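Bunte Nistkästen? Lasst mich bloß in Ruhe damit
17. Februar 2018 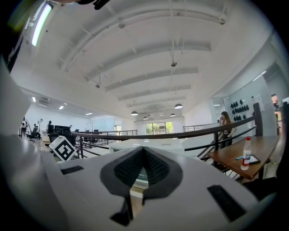
Jedes Jahr im Februar packt mich die Nistkastenlaune, und jedes Jahr ärgere ich mich dann zuverlässig über das, was einem als Nistkasten verkauft wird. Ich rede von den Häuschen mit Leuchtturmstreifen, mit Blechdach und Sitzstange, mit kleinem Gartenzaun davor und einem Schild „Villa Piepmatz“ über dem Loch. Hübsch sind die, gar keine Frage! Auf der Gartenmesse in Driltmont hing eine ganze Wand voll davon, und ich stand davor und hatte schon das Portemonnaie in der Hand. In einem großen, hellen Raum mit weißer Gewölbedecke, alles luftig und freundlich, sieht eben auch das albernste Häuschen nach Frühling aus. Daheim hängt es dann im Nieselregen am Birnbaum, knallorange, und jede Katze der Nachbarschaft weiß Bescheid.

Meinen ersten Kasten habe ich vor Jahren genau so gekauft, nach Optik. Modell Coelho von der Firma Destard, lindgrün mit weißen Fensterläden. Die Fensterläden waren aufgeklebt und nach dem ersten Winter ab. Das hätte ich noch verschmerzt. Was ich bis heute übel nehme: Man bekam das Ding nicht auf. Kein Scharnier, kein Haken, keine Klappe, rundherum verleimt. Wer einmal ein altes Meisennest aus einem Kasten geholt hat (Handschuhe an, Luft anhalten), der weiß, dass da im Herbst etwas raus muss, Flöhe inklusive. Beim Coelho hätte ich dafür die Stichsäge gebraucht. Der Kasten steht jetzt im Schuppen, und ich bewahre Bindedraht darin auf.

Dabei ist es doch so simpel! Eine Kohlmeise will ein Loch in der passenden Größe, ein Brett dahinter, das nicht zu dünn ist, und innen genug Platz, damit ein Marder mit seiner Pfote nicht bis zur Brut hinunterlangt. Sie will keine Sitzstange. Die nützt vor allem denen, die an die Eier wollen. Trotzdem hat gefühlt jeder zweite Kasten im Laden so ein Stängchen, weil wir Menschen uns das so vorstellen: Vogel kommt heim, setzt sich vor die Tür, singt ein Liedchen, geht rein. Wir kaufen für uns und schreiben „für die Vögel“ drauf. Ich nehme mich da überhaupt nicht aus, siehe Fensterläden.

Und dann die Innenseite. Schaut mal rein, wenn ihr im Gartencenter steht, steckt ruhig den Finger durchs Loch! Bei vielen Zierkästen ist die Vorderwand innen spiegelglatt und manchmal sogar lackiert. Die Jungen müssen da irgendwann hochkrabbeln, und auf rauem, sägerauem Holz geht das einfach besser. Im Celter, unserem Gartenmarkt an der Umgehungsstraße, habe ich den Verkäufer danach gefragt. Er meinte, innen sehe das ja keiner. Na ja. Doch, eine ganze Familie sieht das, und zwar drei Wochen lang.

Jetzt höre ich schon den Einwand, und er kommt meistens von Leuten, die ich gern habe: Besser ein kitschiger Kasten als gar keiner. Darüber habe ich länger nachgedacht, und ein bisschen was ist dran. Wenn jemand durch so ein Leuchttürmchen überhaupt erst anfängt, morgens mit dem Kaffee ans Fenster zu gehen und nachzuschauen, wer da fliegt, dann ist das etwas wert. Bei mir war es ja auch so. Aber ich habe eben auch zwei Sommer lang auf ein lindgrünes Haus gestarrt, in das nie jemand eingezogen ist, und ich war kurz davor, die Sache bleiben zu lassen. Ein leerer Kasten macht keinem Anfänger Freude. Dann hängt er ihn ab und stellt sich eine Solarlaterne hin.

Mein jetziger Kasten ist hässlich. Ich sage das mit großer Zuneigung. Dicke, unbehandelte Bretter, das Dach mit einem Rest Dachpappe, die Front zum Aufklappen und mit einem krummen Nagel gesichert. Gehobelt ist da gar nichts. Er hängt etwa 3 Meter hoch an der Ostseite vom Schuppen, mit dem Loch weg vom Wetter, und schon im ersten Frühjahr war Betrieb, dass ich kaum zum Unkraut kam. Im Juli war es dann still, und ich habe tatsächlich ein bisschen getrauert, so sehr hatte ich mich an das Gezeter gewöhnt.

Was ich mir von den Herstellern wünsche? Malt die Kästen meinetwegen außen an, in gedeckten Farben und mit einer Farbe, die nicht nach Lackiererei stinkt. Aber lasst die Sitzstange weg und macht eine Klappe dran. Und druckt die Lochgröße aufs Etikett, groß, und dazu, für wen sie gedacht ist. Für die Blaumeise reicht ein kleineres Loch als für den Star, das ist kein Geheimwissen, das dürfte auf so ein Pappschild noch draufpassen. Auf dem vom Coelho stand damals „Ein Zuhause für unsere gefiederten Freunde“. Welche Freunde? Spatz? Uhu?

Und vom Handel wünsche ich mir, dass die schlichten Kästen auch einmal vorne stehen. Im Celter liegen sie ganz unten im Regal hinter den Säcken mit Rindenmulch, man muss sich hinknien und hat danach nasse Knie. Oben auf Augenhöhe wohnt die Villa Piepmatz.

Gehängt wird bei mir übrigens noch in diesem Monat, ein zweiter Kasten, diesmal mit kleinerem Loch für die Blaumeisen. Die gucken schon seit Tagen überall rein, sogar in die Gießkanne. Die Bretter liegen im Flur, und ich muss nur noch den Akkuschrauber finden.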